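サポートチケット 91
件名:シミュレータの手先カメラ映像が茶色一色になり、対象物が映らない
製品:Rivomeo シミュレーションキット(評価ライセンス)
報告者:Iason Kontogiannis(Gilonthorpe)
担当:Auður Brynjólfsdóttir(Cladora サポート)
優先度:中
状態:回答待ち

報告内容(Kontogiannis)
4月から評価版を使っています。付属の把持サンプルを起動すると、手先カメラのウィンドウに指と茶色い面しか出ません。外部視点のカメラでは作業台も対象物も表示されます。手先カメラだけの問題のようです。
エラーダイアログは出ません。コンソールには次の警告が繰り返し出ています。
WARN wrist_cam: near clip adjusted
WARN scene: target outside view volume
再起動とキャッシュの削除は試しましたが、変わりませんでした。購入するかどうかを今月中に社内で決めるので、設定の問題なのか不具合なのかだけでも早めに知りたいです。

9:20 Brynjólfsdóttir
ご連絡ありがとうございます。以下をお知らせください。
・サンプルの初期姿勢を変更しているか
・グリッパの開閉指令は通るか
・手先カメラの画角の設定値
・シーンファイルを自分で編集したか
可能であれば、手先カメラのウィンドウを保存した画像も添付してください。

10:05 Kontogiannis
初期姿勢は変えていません。開閉指令は通ります。閉じる指令を送ると指は動き、開く指令で戻ります。
画角は既定値のままです。シーンファイルについては、同僚の Njål Lindqvist が作業台の高さを自社の設備に合わせて書き換えていました。報告時には把握していませんでした。画像はこのチケットの末尾に付けました。

10:40 Brynjólfsdóttir
画像を確認しました。指は2本とも描画されていて、開いた状態です。黒い基部にある白い丸印も左右それぞれに見えています。グリッパのモデルの読み込みと描画には問題がないと考えます。
一方、指より先には茶色の面しかなく、台の縁も背景との境目も確認できません。カメラが何かの面のすぐ前にあるように見えます。画像だけではその面が作業台の天板なのか別の部材なのか判断できないため、次の手順で切り分けをお願いします。
手順1:シーンツリーで作業台を非表示にし、手先カメラの表示が変わるか確認する。
手順2:作業台を表示に戻し、アームを鉛直方向に上げていく。表示が変わる高さを控える。
手順3:配布時のシーンファイルで同じサンプルを起動する。

11:30 Kontogiannis
手順1:作業台を消すと茶色の面も消え、床のグリッドが出ました。
手順2:8 cm 上げたところで天板の縁が入り、対象物も端のほうに出てきました。
手順3:配布時のファイルでは最初から対象物が映ります。
警告は、手順3では一度も出ていません。

11:55 Brynjólfsdóttir
ありがとうございます。茶色の面は作業台で確定です。作業台だけを高くしたことで、アームの初期姿勢と対象物の初期位置が元の高さに残ったことが原因と思われます。
回避策として、シーンファイルの table_height を変更した場合は、arm_base と target_spawn の z にも同じ差分を加えてください。追従させる設定は現行版にはありません。

13:10 Lindqvist(Gilonthorpe)
書き換えた本人です。arm_base と target_spawn を直したところ、手先カメラに対象物が映り、把持サンプルも最後まで通りました。2回試して2回とも成功です。
ただ、マニュアルの作業台の項には高さの変更方法しか書かれていません。ほかの値も直す必要があることはここに書いてほしいです。また、アームが台に近すぎる状態で起動しても警告が上の2種類だけなのは、原因にたどり着きにくいと感じました。評価レポートにはその点も記載します。

13:45 Brynjólfsdóttir
ご指摘の2点を開発の Valdemar Eskildsen に回しました。
・マニュアルへの追記:次の改訂で対応します。
・起動時の干渉チェック:要望として登録しました。対応時期は未定です。
ほかに Dagdag 製アームのモデルをお使いの場合は、基部の項目名が arm_base ではなく mount_base になります。今回の構成には影響しません。
状態を「解決(回避策あり)」に変更します。再発した場合は、このチケットに返信していただければ再開します。

14:20 Kontogiannis
了解しました。クローズで構いません。

添付ファイル(1件)
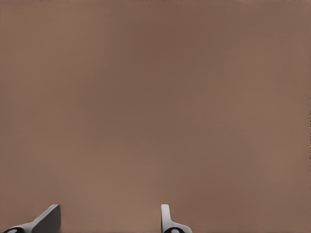

手先カメラの表示、修正前のシーンファイル使用時。グリッパは開。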